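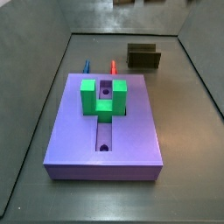

What we're spending the equipment money on

Evander Leckie has been chasing me for this since March, so let me get it down before Tuesday's planning meeting and then you can all come and argue with me over tea.

We have 1000 pounds left in the equipment pot for the insertion work. It sounded like plenty until I sat down with the Walczak catalogue! The big purple block with the slot in the top is the kind of part I want more of. The green piece goes down into it, the pegs are separate, and you can explain the job to a visitor in one breath (fit this into that). It's chunky and bright, and that makes life easier for everyone.

My plan is two more sets of blocks. Sorcha Gunn would like three and has made her case very nicely, but a third set means putting off the spare fingertips again, and I've already put those off twice. If we go for two I can order the fingertips from Pakik in the same week and we'll still have a bit over for screws, tape and the other little things that always seem to come out of my own pocket.

The other question is who makes them. Prinum would do the lot, delivered, at a price that made me put the kettle on. Jucélia Guimarães thinks we should print our own and only buy the pegs in, and I'm leaning her way, mainly for the slots. If we find one is too tight or too generous we can change the drawing and run another overnight, where a bought one would have to go back in the post. It does tie up the printer though, so if you've got anything big in the queue please tell Jucélia now and not on the morning!

I'd also like us to agree on colours before anything gets ordered. Green in purple stands out beautifully against the grey table. The dark holder at the back is another matter, and I'd have the next one in something lighter, yellow perhaps. Rattana Nakpan says orange. We can fight about it.

Not in this round: new wall panels (the grey ones are fine, leave them alone) and the Grarer arm upgrade, which is a whole other budget and a whole other headache. Evander Swanson is getting a quote for that one and will write it up for the next newsletter.

If you want something added to the list, send me the part, the price and where it comes from. A link on its own will sit in my inbox for ever.

Last updated: March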